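The Left Side of the Plate

By the time Jolán called me I'd been awake since four and was on my third bowl of cereal, which is how I eat when a planner won't converge. It was December, the heating at Kun was set for people who wear coats indoors, and I had 13 failed runs lined up in the log viewer like bad report cards.

"It's fine on my end," she said. She always starts like that.

"It's not fine on mine! It goes to N3, it thinks about it, and then it takes the scenic route home. The elbow goes way up over everything. Liltetti are going to ask why it's dancing."

Liltetti were the customer. They wanted plates moved between stations overnight without anybody watching, and they wanted to see it in simulation before they'd let us near their real bench (fair enough, I wouldn't let me near it either). We had built the cell in Zostik, our own simulator, and I'd written most of the motion planner on top of it, so every weird detour had my name on it. Literally, in the commit history.

Jolán made me share my screen. She's the only person I know who reads a collision log the way other people read gossip. She scrolled, made little noises, and stopped at run 256.

"Why is there a box over LP4?"

"There's no box over LP4."

"There is in here."

I turned on the collision layer and there it was, a fat invisible block hanging in the air over the holder, taller than the control box. You'd never notice it in the normal view. The arm noticed it every single time, and politely went around.

So now I had to find out who put it there, and the answer was Tibor. Tibor Fülöp left for Cetthorpe in the spring and took his mug and his chair and left me every one of his config files. His comment next to the block said: "keep out, ask B." I work with two B's. Béla Fekete had never heard of it. That left Boglárka, who was on a train, and who picked up on the sixth ring.

"Oh, that!" she shouted over the wheels. "That's the lid stacker!"

"We don't have a lid stacker."

"No, they cancelled it."

I laid my forehead on the desk for a bit. Then I deleted the block, which took one line, and felt so good about it that I went and got a fourth bowl of cereal before hitting run. Big mistake, obviously. I came back and the planner had refused to start at all, because the cable model was clamped to a point on the block that no longer existed. Tibor had hung the cable off it. Off a cancelled lid stacker!

Jolán was still on the call. I could hear her washing dishes.

"Let the cable go loose," she said. "Just hang it from the arm and let it swing."

"It'll snag."

"Then it'll snag and you'll know."

I spent most of the afternoon on that. I gave the cable more slack than I liked, put a penalty on it touching anything, and moved the pre-grasp pose so the gripper came at N3 from a little above and to the left, which I'd been wanting to try anyway. Somewhere around then it got dark and Orsolya Kerekes turned off the hallway lights on me, and I yelled, and she yelled "sorry!" and left them off.

Run 262 started at ten past six. I had the phone propped against the cereal box so Jolán could watch. Up came the elbow, only this time it stayed low, and the arm reached over the stations as if it had never heard of a detour in its life. The cable swung out wide and I stopped breathing.

"Pause it," said Jolán. "Pause it right there, I want to look at the wrist."

I hit pause.

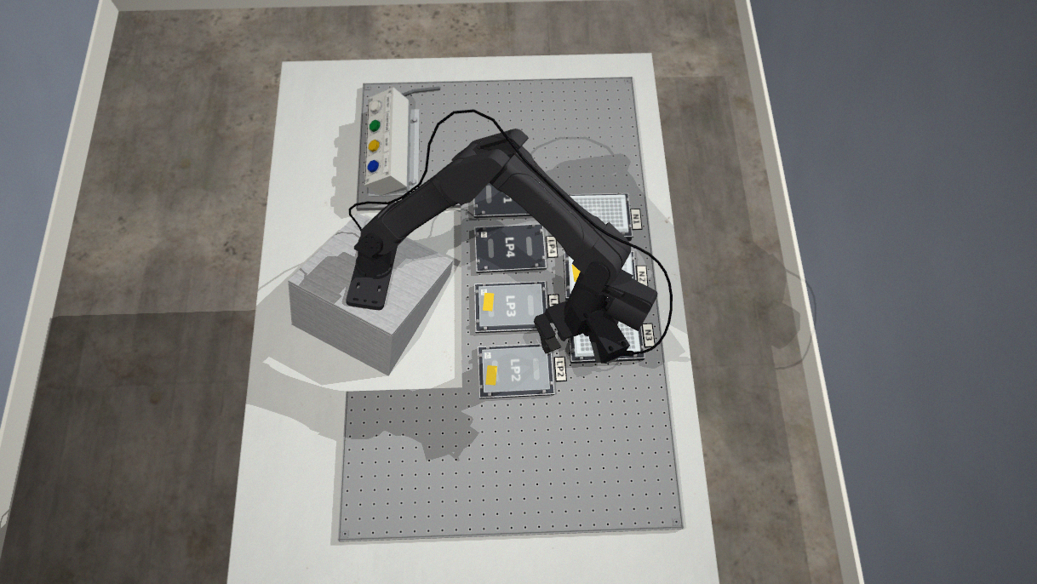
Run 262, paused over N3.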